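The Count at Kadilthorpe

In October the toads should come down from the wood to sleep near the pond, and Mirjam Haslinger went every evening with a lamp and a pail to carry them over the road. The first year she had written 350 in her notebook. The next year it was 140. Now it was already the third week and the page had only 50 on it, in small pencil strokes, because she did not like to press hard.

Vinzenz Berchtold walked on the other side of the road. He was older than her and slower, and he wore the yellow vest that had belonged to his brother.

"Maybe they are late," he said.

"They were not late last year."

"Last year it rained more."

She did not answer. A truck from Fankhauser came around the bend and they both stepped into the grass and held their lamps low until it had passed. The smell of diesel stayed a long time over the ditch. 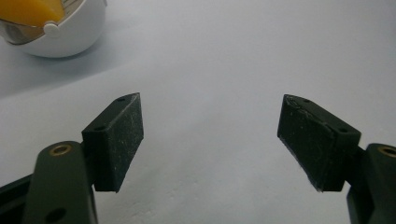
On Wednesday they found 2 toads, a female and a small male who would not let go of her back. Mirjam took them home in the pail, which she had never done before. The female had a cut on her leg and she wanted to see it under a good light. She put them on the table in the kitchen. It had a pale top, between gray and blue, smooth, a little brighter at one side than the other, and on it the toads looked very brown and very much alive. They did not move. She bent down until her eyes were as low as theirs.

"You should not have them in the house," said Vinzenz from the door. He had not taken off his boots.

"One hour only."

"In Ristlow they built a tunnel under the road. My cousin told me. A man named Pimon paid for it, and the toads did not use it for four years."

"And then?"

"Then some of them used it."

She cleaned the leg with boiled water that had become cool. The cut was not deep. The male closed his eyes and opened them again, one after the other. Vinzenz came in after all and sat down, and the mud from his boots made a half circle on the floor.

Before midnight they drove to the pond with the pail between his knees. The rain had started, thin at first. Mirjam set the pail on its side in the reeds and they waited without the lamp. After some time there was a scratching on the metal, and then in the leaves.

"Write it down," Vinzenz said.

She took the notebook from her coat, and held it under his vest to keep the page dry, and made two strokes.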